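Kapitel 5
Rabattaktionen im Versandhandel

Lernziele

Nach der Bearbeitung dieses Kapitels können Sie
die gebräuchlichen Formen des Preisnachlasses unterscheiden,
den Unterschied zwischen Rabatt, Skonto und Bonus erklären,
einen Aktionspreis vom Listenpreis aus berechnen und
die Wirkung einer Mindestbestellsumme auf den Deckungsbeitrag beurteilen.

Schlüsselbegriffe: Listeneinkaufspreis, Mengenrabatt, Naturalrabatt, Mindestbestellwert, Deckungsbeitrag, Packmitteleinsatz

5.1 Einstieg: Die Aktion bei Retamal

Die Firma Retamal verkauft Behälter, Dosen und Faltschachteln an kleine Betriebe: Seifensiedereien, Teehändler, Imkereien, Apotheken. Der größte Teil der Bestellungen geht über den Onlineshop ein, ein kleinerer Teil telefonisch. Im Mai ist der Absatz regelmäßig schwach. Die Kunden haben ihre Lager nach dem Ostergeschäft noch gefüllt und bestellen erst im Sommer wieder für den Herbst vor.

Rochelle Boateng leitet den Vertrieb. Sie schlägt vor, im Mai allen Kunden einen Nachlass von 5 Prozent auf die gesamte Bestellung zu gewähren, sofern der Warenwert mindestens 50 Euro beträgt. Yolanda Boateng aus der Buchhaltung rechnet den Vorschlag nach und hat Einwände. Ein Teil der Stammkunden würde auch ohne Nachlass bestellen. Für diese Bestellungen verzichtet das Unternehmen auf Erlös, ohne eine zusätzliche Packung zu verkaufen. Außerdem liegen viele Bestellungen knapp über der vorgesehenen Grenze, und gerade bei kleinen Sendungen fallen Versand und Verpackung stark ins Gewicht.

Beide Standpunkte sind kaufmännisch begründet. Wer entscheiden will, muss wissen, wie sich ein Nachlass auf Menge, Erlös und Kosten auswirkt. Damit befasst sich dieses Kapitel.

5.2 Was ist ein Rabatt?

Ein Rabatt ist ein Nachlass auf den Listenpreis, der sofort bei Rechnungsstellung abgezogen wird. Er ist an einen Anlass oder eine Bedingung geknüpft, etwa an eine bestimmte Abnahmemenge, an einen Zeitraum oder an die Zugehörigkeit zu einer Kundengruppe. In der Kalkulation steht er vor dem Skonto.

Das Skonto wird für die Zahlung innerhalb einer Frist gewährt. Es wird vom bereits rabattierten Betrag berechnet. Der Bonus schließlich ist eine nachträgliche Vergütung, meist am Ende eines Geschäftsjahres, wenn der Kunde einen vereinbarten Umsatz erreicht hat. In der Umgangssprache werden die drei Begriffe oft vermischt. In der Buchführung und bei der Auswertung von Angeboten müssen sie getrennt werden.

Mengenrabatt. Er wird ab einer bestimmten Stückzahl oder einem bestimmten Warenwert gewährt und ist häufig gestaffelt.

Naturalrabatt. Der Kunde erhält zusätzliche Ware ohne Berechnung (Draufgabe), oder ein Teil der gelieferten Ware wird nicht berechnet (Dreingabe).

Aktionsrabatt. Er gilt für einen begrenzten Zeitraum, häufig zu Feiertagen oder in absatzschwachen Monaten. Der Vorschlag von Rochelle Boateng gehört in diese Gruppe — er enthält mit der Wertgrenze aber auch ein Merkmal des Mengenrabatts.

Treuerabatt. Er richtet sich an Kunden mit längerer Geschäftsbeziehung.

5.3 Rechenbeispiel

Ein Kunde aus Burnurska bestellt bei Retamal im Aktionszeitraum 50 Dosen zum Stückpreis von 2,00 Euro. Der Warenwert beträgt 100,00 Euro, die Bedingung ist also erfüllt.

Warenwert laut Liste: 100,00 Euro
abzüglich 5 % Rabatt: 5,00 Euro
Zielverkaufspreis: 95,00 Euro

Die variablen Kosten dieser Bestellung, also Wareneinsatz, Karton, Füllmaterial und Versand, betragen 61,00 Euro. Ohne Rabatt bliebe ein Deckungsbeitrag von 39,00 Euro, mit Rabatt sind es 34 Euro. Der Nachlass von 5 Prozent auf den Preis senkt den Deckungsbeitrag demnach um knapp 13 Prozent. Dieser Zusammenhang wird in der Praxis leicht übersehen. Der Rabatt mindert den Erlös, die variablen Kosten bleiben dagegen unverändert.

Soll der gesamte Deckungsbeitrag gleich bleiben, muss die Zahl solcher Bestellungen im Verhältnis 39 zu 34 steigen, also um knapp 15 Prozent. Ob das gelingt, hängt davon ab, wie stark die Kunden auf den Preis reagieren. Auf die Preiselastizität der Nachfrage geht Abschnitt 5.6 ein.

5.4 Mindestbestellwert und Packmittel

Mit einem Mindestbestellwert will der Anbieter verhindern, dass der Nachlass auf Sendungen entfällt, die ohnehin kaum Ertrag bringen. Liegt die Grenze zu niedrig, verfehlt sie ihren Zweck. Liegt sie zu hoch, bestellen kleine Kunden woanders, im Fall von Retamal vermutlich beim Mitbewerber Fedgate.

Zu den Kosten einer Sendung gehört der Packmitteleinsatz. Retamal erfasst ihn mit dem Warenwirtschaftsprogramm Matex, in dem jeder Kartonart ein eigener Verrechnungspreis zugeordnet ist. Der am häufigsten gebrauchte Versandkarton wird dort unter der Artikelnummer 1771 geführt.

Aufgaben zum Einstieg

1. Ordnen Sie die Begriffe Rabatt, Skonto und Bonus dem Zeitpunkt zu, zu dem sie gewährt werden.
2. Berechnen Sie den Deckungsbeitrag aus Abschnitt 5.3 für einen Nachlass von 8 Prozent.
3. Nehmen Sie zu den Einwänden von Yolanda Boateng Stellung. Welche Angaben fehlen Ihnen für ein Urteil?
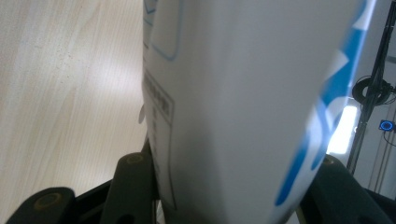 Abb. 5.1: Weißer Karton mit blauem Aufdruck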